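Packers wanted for the Trilska boxes, Saturdays through February

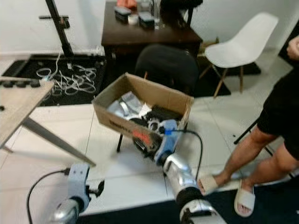
A reader named Paiva Road Mom wrote in after the last notice went up to ask whether you need to be good at packing to sign up, or whether plain stubborn is enough. Stubborn is plenty! I've been at this for a while now and I still can't fold a winter coat so it stays folded.

So, the job. I run the packing room at Trilska, and we send out mixed boxes of donated stuff to families who've just moved into the Pastunside apartments. Snacks, small household things, chargers, odds and ends, whatever has come in that week. It all arrives jumbled and it has to leave in boxes that close. I have 200 boxes to get out this season and not nearly enough hands (mine are tired).

I'm looking for people who can give me a Saturday or two, or more if you catch the bug. The first one is Sat 21 September, doors open at nine, and we stop when the tape runs out or when I do.

What you'd be doing: taking things out of the boxes they came in, sorting them on the table, and putting them back into other boxes in a way that makes sense. Heavy and hard goes at the bottom. Foil bags of anything go on top, please, I beg you, I have opened a box of chips that traveled under a toaster and it was a sad day. Cables get wound up and taped to whatever they belong to. If you can't figure out what a cable belongs to, there's a bin for that, and the bin is very full.

Then you tape the flaps, write the street number on two sides and carry the box to the hallway. Some of them weigh 40 pounds, so if your back isn't up to it, tell me and you can sort or write labels all day. I'll never argue about that.

The room is not fancy. We work with the boxes up on stools so you don't have to bend so much, and there are chairs for when you want to sit down, which you should. It gets warm in there with everyone moving around, so dress for a chore and not for the office. Bring a water bottle and leave your nice watch at home.

Pay is $86 for the full Saturday, handed over the same day, plus lunch from Tukus across the street (the bean soup is really good, get the bread too). If you'd rather do a half day that's fine, we split it down the middle. You need to be 16 or older, and under 18 I need a note from a parent. No experience, no resume, please don't send me a resume.

I can take 24 people in all, spread over the season. Regulars from last year get first pick until Wednesday, and then it's whoever writes first.

To sign up, leave your name and a phone number at the Trilska front desk, or drop a note in the box by the side door with the Saturdays you can do. Tell me if you have a car with a big trunk, too. I'll call you back in the evening, probably while eating dinner, sorry in advance for the chewing.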